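3 de marzo de 2019

Diario de una mudanza que no se acaba nunca
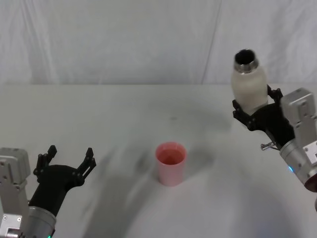 Llevo desde enero viviendo entre cajas y hoy he decidido, otra vez, que de este domingo moral no pasaba. He abierto siete. En las siete había cables. No sé en qué momento de mi vida he comprado tantos aparatos, porque aparatos no tengo, pero cables tengo para iluminar una feria de pueblo. La vecina del segundo me dijo en el ascensor que lo suyo era tirar todo lo que no hubiera echado de menos en un mes, y me pareció tan sensato que subí dispuesta a hacerlo y acabé guardando los cables en una caja mejor. Mi ideal de casa, para que conste, es una mesa blanca con un vaso de plástico rosa en medio y nada más alrededor del vaso. Mi mesa tiene ahora mismo un flexo, dos manuales de instrucciones, la tapa de una olla y el correo del inquilino anterior, que por lo visto estaba suscrito a todo.

La estantería Bendier sigue sin montar. Vino en una caja plana de 30 kilos que el repartidor dejó en el portal con cara de haber cumplido, y la subí yo sola, escalón a escalón, acordándome de la familia del arquitecto (el ascensor es para dos personas delgadas o para una caja que no sea esta). Dice el manual que se monta en una tarde. No dice de qué año. Tengo todos los tornillos clasificados en una huevera y un tablero lateral que, según el dibujo, lleva los agujeros por dentro y según el tablero los lleva por fuera. Mañana llamo a la tienda. Mañana es cuando hago yo las cosas.

Lo del sofá va por otro camino. El Endetti que me gustaba mide 226 centímetros y la pared del salón, 135 desde la puerta hasta el radiador. Lo he medido tres veces, por si la pared cedía. Mi hermana propone ponerlo atravesado – «crea ambientes», dice – y yo veo perfectamente el ambiente que crearía, que es el de una persona saltando por encima del respaldo para ir a la cocina. De momento leo en la cama, o en la silla de mimbre, que me deja las piernas como un gofre.

A media tarde he salido a comprar barniz Uvwood para el suelo del pasillo y he vuelto con barniz, un felpudo y una planta. La planta no la necesitaba. El señor de la ferretería me aseguró que era imposible matarla y me lo tomé como algo personal. La he dejado junto a la ventana, donde ya ha perdido una hoja.

He cenado de pie. Sopa de sobre y un trozo de queso, con la cafetera Jacquet mirándome desde el suelo, todavía en su plástico, porque el enchufe de la encimera no funciona y el electricista viene «esta semana», una expresión que le he oído ya varias semanas. Bebo café soluble. Me estoy acostumbrando, y eso me preocupa más que el enchufe.

Ahora son las once y el de arriba ha empezado a arrastrar muebles. A lo mejor también se está mudando. Si le sobra una pared larga, le cambio la mía por los cables.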